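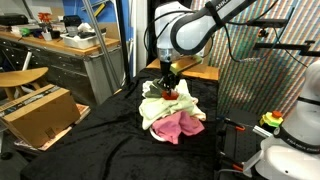
Getting a musty smell out of tea towels and napkins

Hello all, hoping someone can help because I'm at the end of my tether with this. I've got a big drawer of cotton tea towels and cloth napkins and they all smell. It isn't dreadful when they're dry, but the minute you wipe a plate with one you get that sour, old-dishcloth whiff, and then your hands have it too.

We moved to Pivstead in January and I'm fairly sure it started after that. Same powder, same cloths, but the washing machine came with the house and it's a Grotetti, quite an old one by the look of it. I wash at 40 with everything else and put a good glug of softener in, as my mum always did. Then they go on the airer in the back bedroom, where they take for ever to dry at this time of year.

So far I've tried washing them twice in a row (no difference) and adding more powder (possibly worse?). A neighbour swears by vinegar, the woman in the hardware shop told me never to put vinegar anywhere near a machine, and I don't know who to believe. I'd rather not chuck them as a few are nice linen ones that were a wedding present. Is it the machine, the water, or me?

Posted by soggybottomdrawer, Pivstead

teatowelterror

Bit of all three, I'd say! I had exactly this a couple of years back and I was blaming the drains.

First thing, stop the softener on anything that's meant to soak up water. It leaves a waxy coating on the cotton, the grease from the kitchen sticks to that, and then you're washing at 40, which won't shift it. More powder just adds to the build-up if the machine can't rinse it all away, so your hunch about it being worse is probably right.

What I'd do is strip them once and start again. Fill a bucket or the bath with hot water, as hot as the tap will go, stir in some washing soda and leave the cotton ones in there for 4 hours. Prod them with a wooden spoon when you walk past. The water goes a truly disgusting grey – I was mortified, I thought mine were clean. Wring them out, then put them through at 60 with a normal amount of powder and an extra rinse. Wear gloves for the soda, it's horrible on your hands.

I wouldn't do that with the linen ones without checking the label, and definitely not with anything that has a bit of embroidery in a strong colour. I turned six cream napkins a sort of sad salmon that way. They're dusters now.

While they're soaking, run the machine empty on its hottest wash. Then pull back the rubber seal at the front and have a look underneath, but not just before your tea. Mine had black slime all the way round and half a dog biscuit. Take the powder drawer right out as well and scrub the hole it goes into with an old toothbrush. There's usually a little filter door near the floor too, so put a tray and a towel down before you open it, with the machine switched off at the wall and the water inside gone cold.

I keep the kitchen cloths apart from the clothes now and do them once a week at 60. Mine have been fine since.

Camenzind348

vinegar is fine, been using it 1000 years, never had a problem. just bung it in

limescale_and_proud

I'm over the hill from you and the water round here is very hard, so if you've come from a soft water area you may well need a different dose. Look on the back of your powder, there's normally a little table with soft, medium and hard on it. I'd go by that before pouring in extra on a guess.

On the vinegar, the worry is the rubber. A splash now and then probably won't hurt, but I wouldn't use it every wash in an old machine. And please don't ever mix it with bleach, it gives off a nasty gas.

The other half of your trouble is the drying. Cotton that sits damp for a day will smell however well you've washed it. Try an extra spin before they come out, hang them singly with a gap between, and get the window open a crack or a fan on them. I bought a small dehumidifier for our box room, 500 watts, and it's the best thing I've had for winter washing, though it does hum – I shut the door on it.

Also don't leave a wet tea towel scrunched up in the laundry basket waiting for wash day. I hang ours over the side of the basket until they're dry and then drop them in. Looks a mess but there we are.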